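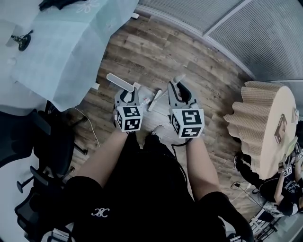 Trellar hand-held gripper set: setup and care

Maintained by Hạnh Đồng and Sushil Sachdeva. Last revised in May.

Scope

These notes cover one set: a left and a right hand-held gripper, each with a marker cube under the claw. They are for whoever puts the set together before a session and whoever fixes it afterwards. Code for reading the poses is in the tracking folder and has its own README.

Parts

Two gray plastic claws, left and right
Two white marker cubes (the right one is the larger, do not swap them)
Cable for the right gripper
Spare finger tips, in the Grarport drawer
Hex key, soft brush, lint-free cloth

Before a session

1. Check that each cube sits square under its claw. If you can rock it with a thumb, tighten the mount screws a quarter turn at a time.
2. Wipe the marker faces with a dry cloth. No alcohol - it lifts the black print.
3. Close each claw slowly and look at where the fingers meet. A visible step at the tips means a finger has shifted on its pin.
4. Run the cable back toward the body and leave enough slack for a full reach to the floor.
5. Hold both grippers out in front of you at working height and start the check script. It wants every marker ID on the list, left cube first.
6. Pick up something thin from the floor, once with each hand. Thin items show a bad finger gap sooner than blocks do.

If step 5 reports a missing ID, turn the cube toward the light and try again before you touch the config.

Calibration

The check script takes 675 frames per gripper and writes one file per side. Redo it after any of these:

A cube has been removed, even if it went straight back on
A finger has been replaced
The set has been dropped

The old file is not overwritten. Move it to the archive folder yourself or the loader will pick up both.

Repairs

Loose finger: take out the pin, clean the hole with the brush, refit. If the hole has gone oval, replace the finger.

Scuffed marker: print a new face from sheet 44 at full scale, with page fitting turned off. Quang Châu keeps the adhesive film. Press from the center outward and leave it overnight.

Right side drops out when the wrist turns: check the cable at the plug first, then at the strain relief. Replace it if the jacket is split. Tape held for one afternoon last time.

Known issues

Glare from the window side can hide a marker face. Closing the blinds helps.
The left claw is stiffer than the right after a finger change. It eases after a few sessions.
Loader version 3 ignores the cube size setting. Use 4.

Contact

Parts and spares: Nghĩa Lý. Script problems: Tuấn Bạch, who clears the queue on Monday.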